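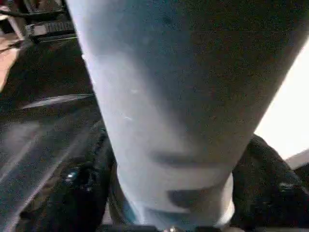 Werkwood put up its first tube shelf in February. The frame is a Nerument kit, bought secondhand with no instructions, so most of the work was sorting out which piece went where. Up close the tubes have more character than they do from across the room. The finish is matte with a fine speckle, and there are a few faint scratches on the one shown. None of that matters once a shelf is loaded with seed trays.

Search the site Go

Reading time: 2 minutes

The kit lives in the back room at Harasym, where we have a table big enough to lay out a base. We put a cloth down first. It keeps small fittings from rolling off and saves the tabletop. Tubes of the same length go together on one side, and the joints go in a bowl until they are needed.
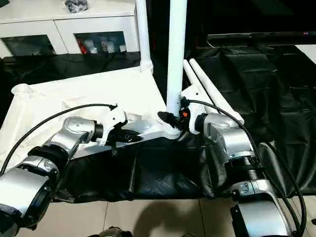

Posted by Werkwood

Uprights and base on the covered table. The white poles stand tall enough that you want to check the ceiling light before you start - ours hangs low. One pole has a black fitting at its foot, and another rises from a white corner joint near the far edge. Two more tubes are leaning side by side on the right.

Our usual order is base first, then corners, then uprights. We leave every joint a little slack until the whole thing is square, then go around again and tighten. A 300 mm level is long enough for this.

The finished shelf is going to the potting room at Muta, against the north wall. If you have spare corner joints from the same kit, we would be glad to have 7 more - leave a note at the desk.

We use cookies to remember your settings. Accept Manage choices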